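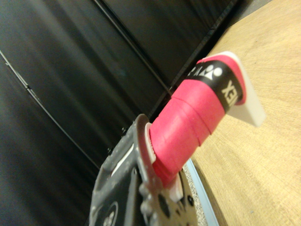
Page last changed: April, 16:40

Dawber Hall Sports Program for Young People
Progress report to the Fulline Fund, second period

1. Summary

This report covers the second period of the grant. In the first period we prepared the hall and bought the equipment. In the second period we opened the badminton sessions to all the schools in Dawber and started the sessions for parents. The number of registered children is now 83. The target in our application was 48 for this period, so we are above it, but the attendance is less even than we wished, and I explain this in part 3.

Two things are late: the changing room on the north side and the second coach training. Both are described below with the new dates we propose.

2. What was done

The sessions run in the afternoon from 15:30, and the last group finishes at 19:00. We have four groups by age. The youngest group uses half of the hall and a lower net. In the first weeks all four groups had the same length of session, but the small children became tired and the older ones wanted more time. We changed the schedule in the third week and it has stayed like this.

The bus from Dutuvska started at the end of the winter. It was not in our first plan. Parents there told us that the public bus goes home too early, and we asked the Fund to move money from printing to transport. We thank the Fund for the quick answer. The bus has 40 seats and it stops at the school and at the old dairy. It is full in bad weather and half full when the weather is good.

The parents' sessions are smaller. Most of those who come are mothers of children in the youngest group, who were waiting in the corridor before. They asked to play and we gave them the two courts near the entrance, which are free at that hour.

3. Attendance

Of the 83 registered children, not all come each week. The oldest group has the biggest losses. The pupils in the last school year have exams, and they told us they will come back after them. I think a part of them will not come back, and for this reason we have opened places in this group for younger players who are ready.

Attendance of girls was a special goal in our application. In the three younger groups girls are more than half. In the oldest group they are still few. We plan to try one separate hour for them in the next period and to compare.

4. Equipment

The rackets are in good condition. New grip tape was put on the rackets that are used most, because the old tape had become smooth and the children complained about it. Shuttlecocks are used up faster than we calculated. We have changed to plastic ones for the two younger groups and we keep the feather ones for matches. One net was repaired by the supplier without cost.

5. Hall and building works

The new lights are installed and they are much better for the players who look up. The heating works, but the hall needs two hours to become warm, so we switch it on at 13:30.

The north changing room is not finished. When the old tiles were removed, the workers found a damaged water pipe in the wall. The pipe belongs to the building and not to our project, and the owner has agreed to pay for it. The delay is six weeks. Until then both changing rooms on the south side are shared by a timetable, which is on the door.

6. Money

Spending is inside the budget in all lines except transport, which was already agreed with the Fund. In the line for equipment there remain 270 euros. We ask for permission to use this sum for shuttlecocks in the next period. The full table with the receipts is sent separately.

7. Difficulties

The second coach training was planned together with the club in Flodudetti. Their hall was closed for repair of the floor and they could not receive us. We looked for another place, but the prices were too high. The club now proposes the first week of the summer holiday, and we would like to accept.

8. Next period

- finish the north changing room
- hold the coach training in Flodudetti
- start the separate hour for older girls
- organize one friendly tournament with the Dutuvska school, if the bus can be used for a full day

We ask the Fund to confirm the new date of the training and the use of the remaining equipment money.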